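Storage of Rosehip Seed Oil in Small Bottles: Effect of Light and Air

Project report, Applied Chemistry, second year
Author: Hjaltadóttir
Submitted Aug 26, 2021

1. Introduction

Vegetable oils become old when they meet oxygen, light and warm air. This process is called oxidation, and most people know it from the bad smell of old cooking oil. Rosehip seed oil is more sensitive than many other oils, as it contains a large part of linoleic and linolenic acid. It is sold in small bottles for skin care, and a customer may keep one bottle open for several months.

In this project I wanted to learn how fast the oil changes in a normal home, and whether the color of the glass is as important as the sellers say. I also wanted to see what opening the bottle every day does to the oil. In the books I found many results for storage in an oven at high temperature, but few for a bottle that stands in a bathroom and is used a little each morning.

2. Background

The first products of oxidation are peroxides. They have no smell, so the oil can be already damaged while it still seems fresh. Later the peroxides break down to aldehydes and other small molecules, and these give the rancid smell. For this reason I measured the peroxide value and did not trust only my nose. The peroxide value is given in milliequivalents of active oxygen per kilogram of oil. A low number means a fresh oil, but a very old oil can also show a low number again, when the peroxides are already broken down. The time of the measurement is therefore important.

Light has two effects. It can start the reaction directly, and it can work together with chlorophyll, which remains in cold pressed oils in small amounts. Brown glass stops most of the ultraviolet light and a good part of the blue light. It does nothing against oxygen.

3. Materials and method

The oil was cold pressed and came from one batch of the supplier Nerex. I divided it into bottles of 30 ml, half of them in clear glass and half in brown glass. All bottles were filled to the same height, because the air above the oil is a source of oxygen. The bottles were washed, rinsed with distilled water and dried in the oven at 80 °C before filling. 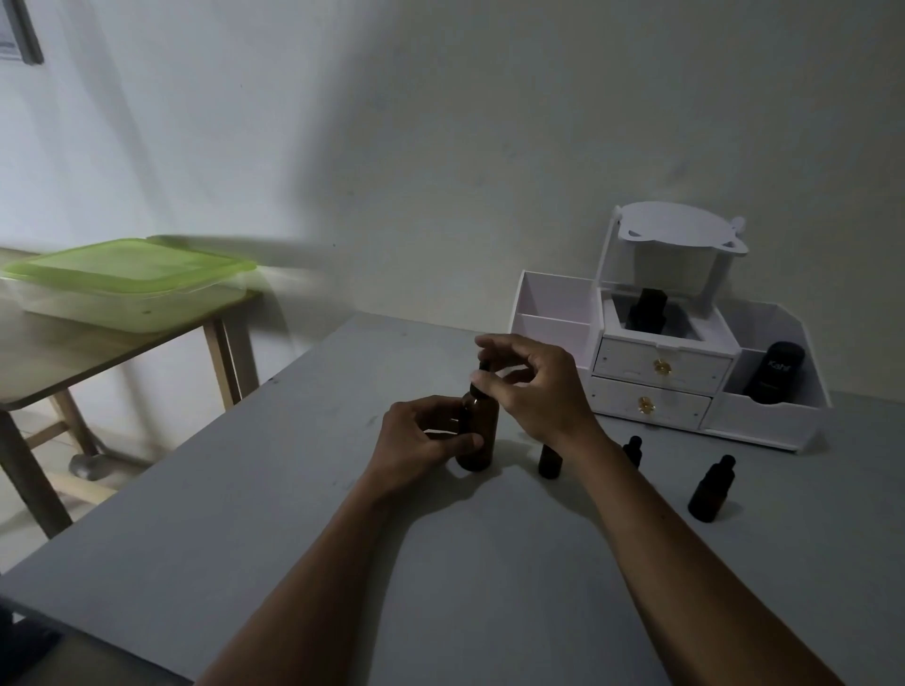 One group of bottles stayed closed during the whole test. The other group was opened once each day, a few drops were removed, and the bottle was closed again. Both groups stood on a shelf near a window in the student house at Skukgate. A third group was kept in a dark cupboard in the same room. The test began in May and lasted 1460 hours. The peroxide value was measured by titration with sodium thiosulfate, with 3 measurements for each sample, and the mean was used.

4. Results

The clear bottles near the window changed the most. Already at the first control their peroxide value was higher than in all other groups, and at the end the oil had a smell like old paint. The color had also become paler, which I had not expected.

In the brown bottles near the window the increase was much slower. The closed brown bottles were close to the ones from the cupboard. The brown bottles which were opened daily had a clearly higher value than the closed ones, but still lower than any of the clear bottles.

In the dark cupboard I could not find a sure difference between the clear and the brown glass. The small differences were inside the error of the titration.

5. Discussion

The results agree with the theory that light is the strongest factor on a window shelf. When there is no light, the glass color has no importance and the air decides. A bottle which is half empty has more air inside, so I think the last part of the oil suffers more than the first part. My test cannot prove this, as I did not compare different filling heights.

There are two weak points in the work. The temperature of the room was not controlled, and on sunny afternoons the shelf became warmer than the cupboard. Some of the effect that I call light may be heat. Also, the end point of the titration was difficult to see in the yellow oil. For the last samples I used a white paper under the flask and the agreement became better, so I would do this from the start next time.

I had planned to test an oil with added vitamin E from the brand Pukau, but the delivery arrived too late. The unopened bottles are in the refrigerator of the laboratory and can be used by another student.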